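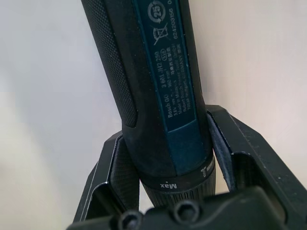
Slide 1. Cordless screwdriver, black and dark blue.

Good afternoon, and thank you for staying after the coffee. My subject is the lending shelf we have run in Zurninia for four years. I will speak for 16 minutes, then questions.

(Wait until the people at the back are seated.)

First, how it started. In our street almost every household owned a drill and used it one or two times a year. We asked the neighbours to write down which tools they would give to a common shelf. We received 89 tools in the first month, more than we had room for. The firm Stilletti let us use a dry cellar with a separate door.

Slide 2. The borrowing rules.
Say them slowly, people like to write them down.
A loan is for one week. You may extend it once, by message. Batteries come back charged. If something breaks, you tell us, and you do not pay the first time.

We discussed this last rule for a long time. I was against it, and I must admit that I was wrong. When people had to pay, they put the broken tool back on the shelf and said nothing, and the next person found it on a Saturday job with no shop open.

Slide 3. The numbers.
Last year we made 551 loans. The most wanted thing was the long ladder, then small screwdrivers, then the wallpaper table. I did not expect the wallpaper table.

Do not read the whole table aloud!

Slide 4. The booking list.
We began with a paper book. In January we moved to Kimaro, and it is better for reservations, but older members still telephone. So we keep both, and one person copies the paper into the computer every evening. It is boring work and takes nearly ten minutes.

If somebody asks about insurance: our policy covers the cellar and does not cover the use at home. Say that each group must ask its own insurer.

If somebody asks about Fledix: we tried it for one season, the reminders came too late in the day.

Last slide. Our address and the opening hours. Leave it on the screen during the questions. The sample borrowing forms are on the table near the door, please take one.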